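Sorting bin

6 min read

A sorting bin is a wide, open container into which small mixed objects are put so that they can be looked over, picked out and moved on to wherever they belong. The name covers a good many things that people already have at home or at work, from a deep kitchen drawer pulled off its runners to a metal parts tray bought for the garage. What they have in common is an open top, sides high enough to keep things from rolling away, and a floor flat enough that a hand can reach anything lying on it.

The habit of keeping one is older than the name. Households have long had a button box, a nail tin or a basket by the stairs where stray things waited for somebody to carry them up. The sorting bin is the roomier cousin of all these, and the main difference is that it is meant to be emptied again. A button box fills slowly over the years (and is much loved for it), while a sorting bin should ideally go back to bare floor by the end of the afternoon.

Materials and shape

Metal, plastic, wood and stiff cardboard are all used. Metal bins stand up well to hard or sharp contents and wipe clean easily, though they are noisy, and a handful of toy blocks dropped into one can be heard all over the house. They also scuff and turn cloudy with use, which does no harm at all. Plastic is lighter and kinder to a tabletop. Many people line a metal bin with felt or an old towel, which quiets it nicely but makes small pieces harder to slide along.

Sloping sides are common, and they are a real comfort to the wrists when reaching for something in a corner. A plain gray or white interior is usually preferred to a patterned one, as bright things stand out against it and even clear plastic will give itself away by its shine.
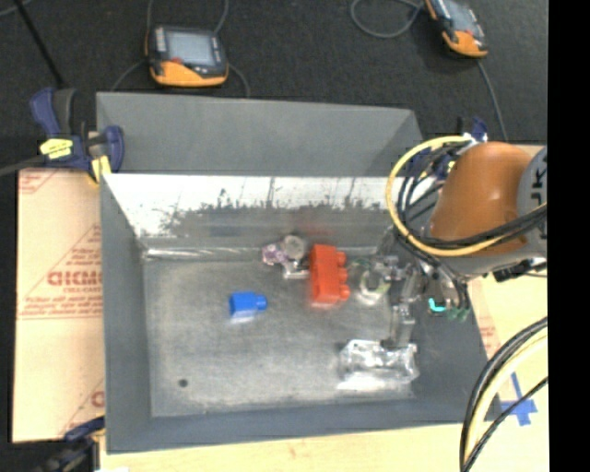
Gray metal bin with two toy blocks and other small items.

Contents

The contents of a household bin are nearly always a mixture. Toy building blocks turn up in almost every one, along with wrappers, rings, bits of cord, loose hardware and the odd piece whose purpose has been forgotten by the whole family. Romana Kollár, in her household handbook The Umico Shelf, listed 206 kinds of small object found in the drawers and baskets of one apartment building in Kestov, and gave a very patient chapter to those she could not identify. She called these "lodgers" and recommended giving them a jar of their own until March, when they might be thrown out with a clear conscience.

Method

Most writers suggest beginning with packaging and anything crumpled, which takes up far more room than it deserves and often hides something smaller. Large pieces come next. Blocks and other toys can be gathered by kind or by size, whichever suits the box they are going back to, and the very small metal pieces are left for last, when there is space around them to get a fingertip underneath. Spreading the contents in a single layer is a great help, and it is worth putting in only as much as the floor will hold. A second load is no hardship.

Care

A bin used for toys should be wiped out with warm soapy water and dried well, with some attention to the seams where the walls meet the floor, for that is where crumbs and grit settle. Rough edges on older metal bins can be smoothed with fine sandpaper.

Related articles
Button box
Drawer divider
Kestov apartment houses
Ševčík folding crate
Toy storage
Ukano basket

Shared 726 times
32 comments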